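Search products, manuals, downloads

November. Posted by the Hosen bench team

Hosen Stir Kit, two-arm bench version

Product page for the stir kit plus the method we used to get results on it. Still being filled in, spec table to follow when it's been checked.

The kit is a policy and a data recipe for thick mixing. Batter, paste, filler, anything that pushes back on a spatula. Runs on a pair of arms with parallel grippers. No force sensor at the wrist. That was the point of the work: can you get a decent stir from cameras and joint readings alone. Mostly yes, see results.

Method, short form. An operator stirs by teleop, we log joints and video, then train on short chunks of motion. 589 demonstrations in the current set. 176 of those are recoveries, where the operator starts from a bad grip or a spatula gone over to one side and sorts it out. Early sets had none of these and the policy just froze when the handle slipped.

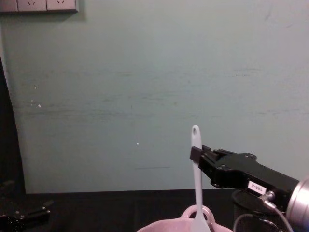 Chunk length matters more than we expected. Long chunks look smooth but drag the pot along with them. Short ones chatter. We settled on 30 steps and left it there. The Tusport trainer will let you change it but you'll need to retrain from scratch, no fine tuning across chunk lengths.

Camera views. Wrist view is good for the grip, poor for the mix, the gripper body gets in the way. Chest view gives you handle angle against a plain wall. Head view looks into the bowl and is the one the policy leans on most. Take it away and the stir turns into small circles in the middle, sides never get scraped. Take the chest view away and you lose a bit on upright grips, not much.

What you get

- Policy weights, trained on the full set
- Demonstration set with all views, joint logs and the recovery labels
- Tusport trainer config, ready to run
- Greco finger pads, one set, for narrow flat handles. Grip near the top of the handle, below the hanging hole. Gripping lower gives more push but the fingers end up in the bowl

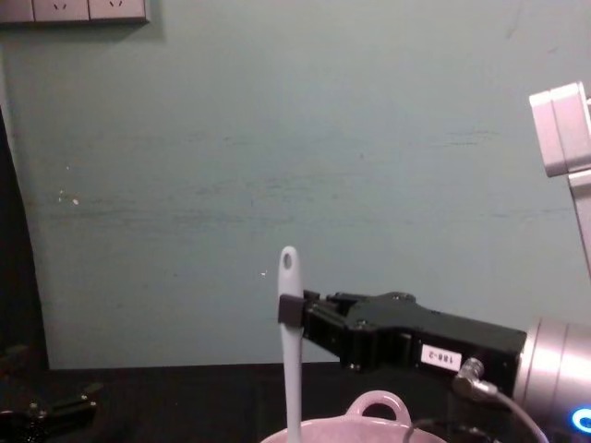
- Mounting notes for the head camera and how to check the view before a run

Results

Scored by eye from the video, against a marked sheet. A run passes if the sides are scraped and the spatula is still in the fingers at the end. Single arm stirring passed most of the time with thick mixes. Thin mixes worse, the policy seems to want the resistance and speeds up without it. Splashing. We haven't solved this.

Second arm is idle in the stir task. It's there for the pouring task, which is seperate and not in this release.
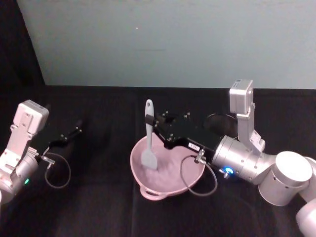

Stir task from the head view. Right arm on the spatula, left arm open.

Known limits

Heavy bowls only. Light plastic ones walk accross the table. Silicone spatulas were all we trained on, wooden spoons untested. Keep gripper cables slack enough for a full wrist turn and clear of the rim. After 5 failed grips in a row the policy stops and waits for a reset, this is deliberate, don't override it.

Fotness controllers supported from the next release. Older Hosen controllers fine with current firmware.

Ordering

Through the usual Hosen contact form. Weights and data are a download, finger pads go by post. Say which gripper you have, pads are not the same for both sizes.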